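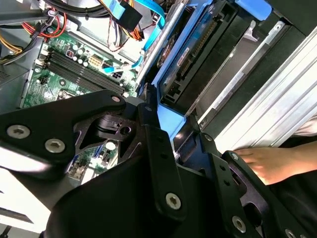 Início Reportagens Ofícios Cidade Arquivo Assinaturas

O segundo dono

Quem compra um computador usado recebe também alguma coisa da vida de outra pessoa. Passei uma parte do verão entre as lojas e oficinas que vivem deste comércio.

A loja abre às nove e meia, mas às nove já há gente encostada à montra. Em julho, quando cheguei pela primeira vez, estava um estudante com uma mochila vazia, que queria encher com um portátil, e um senhor reformado com uma torre dentro de um carrinho de compras. O senhor não queria vender. Queria saber se ainda valia a pena. Foi a pergunta que mais ouvi durante esta reportagem, e quase sempre quem a faz já decidiu a resposta.

A loja chama-se Mirnisau e pertence a Nanna Lauritsen, que veio da Dinamarca para Portugal por causa de um emprego que durou três meses. Ficou. Primeiro reparava computadores dos vizinhos na mesa da cozinha, depois alugou uma antiga retrosaria. As gavetinhas dos botões continuam na parede e servem agora para parafusos, pilhas e cabos curtos. Numa delas ainda está escrito a lápis «nacarados, 12 mm», e ela não deixa que se apague.

– O português aprendi com os clientes – disse-me. – Por isso falo bem de avarias e mal de tudo o resto.

Eu também não nasci nesta língua e compreendi-a muito bem. Sei dizer «fonte de alimentação» sem hesitar, mas ainda me atrapalho quando tenho de marcar uma consulta no dentista.

O negócio dos computadores em segunda mão tem uma geografia própria. As máquinas vêm sobretudo de escritórios, que as substituem em grupo, todas iguais, todas com a mesma etiqueta de inventário no mesmo sítio. Chegam em paletes. No último lote grande que Nanna comprou, a meias com outra loja, vinham 691 torres de uma seguradora que mudou de sede. Demoraram a primavera inteira a abri-las, limpá-las e ligá-las. Uma boa parte tinha ainda, colado por dentro da porta lateral, um papel com o nome do funcionário e o número do andar. Nanna guarda esses papéis numa caixa de sapatos, sem saber bem para quê.

O resto vem dos particulares, e aí não há regra. Vem o computador do filho que emigrou, o da contabilista que fechou o gabinete, o que esteve dez anos numa arrecadação e cheira a batatas. As pessoas trazem-no nos braços e contam a sua história enquanto Nanna procura a chave de fendas. Contam-na mesmo quando há fila.

– No princípio eu interrompia – disse ela. – Depois percebi que a história faz parte do preço. Se não a ouço, pedem mais dinheiro.

O que fica lá dentro

A parte delicada é o disco. Por lei e por bom senso, os dados devem ser apagados antes da venda, e as lojas sérias entregam um papel que o confirma. Mas entre o dono que diz «pode apagar tudo» e o momento de apagar passa às vezes uma hora, às vezes uma semana, e nesse intervalo muita gente telefona. Lembrou-se das fotografias do baptizado. Lembrou-se de uma pasta com o nome «Diversos», onde estava a escritura da casa. Na Mirnisau há uma prateleira só para os discos em espera, cada um com a sua data e um telefone. Passados noventa dias são limpos. Houve apenas uma excepção, um disco de uma viúva que liga todos os natais e pede mais um ano.

Shona Partington conhece bem este assunto. É escocesa, foi arquivista durante a maior parte da sua vida e mora agora numa aldeia a quarenta minutos da cidade, onde recupera ficheiros antigos para famílias e pequenas associações. Recebeu-me numa sala muito fresca, com as persianas descidas. Tem leitores de disquetes de três tamanhos e fala deles como outras pessoas falam das suas galinhas: este é teimoso, aquele trabalha só de manhã.

Pedi-lhe que me contasse o trabalho mais difícil, e ela escolheu o arquivo de uma banda filarmónica. O antigo regente tinha escrito os arranjos num programa de notação chamado Løken, que deixou de existir há muito tempo e que gravava as partituras num formato que mais nenhum programa abre. Eram 235 peças. Shona encontrou um manual em norueguês, comprou um dicionário e passou um inverno a converter marchas e procissões, compasso a compasso quando era necessário. A banda pagou-lhe uma parte em dinheiro e outra em azeite.

– Do azeite ainda tenho – disse, e foi buscar a garrafa para provar que era verdade.

Quando lhe perguntei se os computadores de hoje dariam menos trabalho aos arquivistas de amanhã, fez uma cara de dúvida. As disquetes, explicou, ao menos encontram-se numa gaveta. Uma conta na internet com a palavra-passe perdida não se encontra em gaveta nenhuma. No ano passado recusou quatro famílias por esta razão e diz que lhe custou mais do que todas as marchas.

O preço justo

Voltei à cidade para tentar perceber como se calcula o valor de uma máquina usada. Nanna tem uma tabela, mas consulta-a pouco. Olha para a idade do processador, para a memória, para o estado das ventoinhas. Cheira. Um computador de fumador perde logo uma parte do valor, e um computador que viveu no chão, ao lado de um cão, exige uma tarde inteira com pincel e ar comprimido. A marca conta menos do que se imagina. Contam as peças que se podem trocar, e por isso as torres de escritório, feias e largas, têm melhor fama entre os técnicos do que muitos aparelhos finos que custaram o dobro.

Do outro lado da praça fica a Lesow, que trabalha de outra maneira. Só vende portáteis, todos recondicionados fora, com uma garantia impressa em papel grosso. O mais caro da montra custava 1290 euros, um preço que fez rir o senhor do carrinho de compras quando lho contei. As duas lojas não se dão mal. Mandam clientes uma à outra e partilham a carrinha para ir ao centro de reciclagem com o que já não tem remédio.

E há o que não tem remédio. Este é o lado da conversa que os entusiastas preferem encurtar. Uma placa-mãe partida, um ecrã sem peças no mercado, uma bateria inchada: tudo isso segue para desmontagem, e uma parte do caminho já não se vê da porta da loja. Nanna pede sempre a guia de entrega e arquiva-a. Admite que, depois do portão do centro, confia.

Há também as modas, que mexem com os preços sem muita lógica. Durante uns meses toda a gente procurou os monitores Daltix, um modelo quadrado de escritório, porque os jogadores de jogos antigos descobriram que a imagem lhes agradava. Nanna tinha uma pilha deles na cave e vendeu-os em quinze dias. Logo depois apareceram mais, vindos de todas as caves da região, e o preço voltou ao que era. Ela ainda ficou com dois. Um serve de apoio à impressora.

Na última manhã encontrei outra vez o senhor reformado. A torre dele, comprada quando a filha entrou na universidade, tinha recebido um disco novo e mais memória, e o arranjo ficou mais barato do que ele temia. Nanna mostrou-lhe no ecrã que as fotografias estavam todas no lugar. Ele quis ver uma por uma. Atrás de nós a fila chegava já à porta, e um rapaz com um portátil debaixo do braço começou a olhar para as gavetas dos botões.

– Esta é a minha mulher em Viana – disse o senhor. – E esta também. Passe à seguinte, por favor.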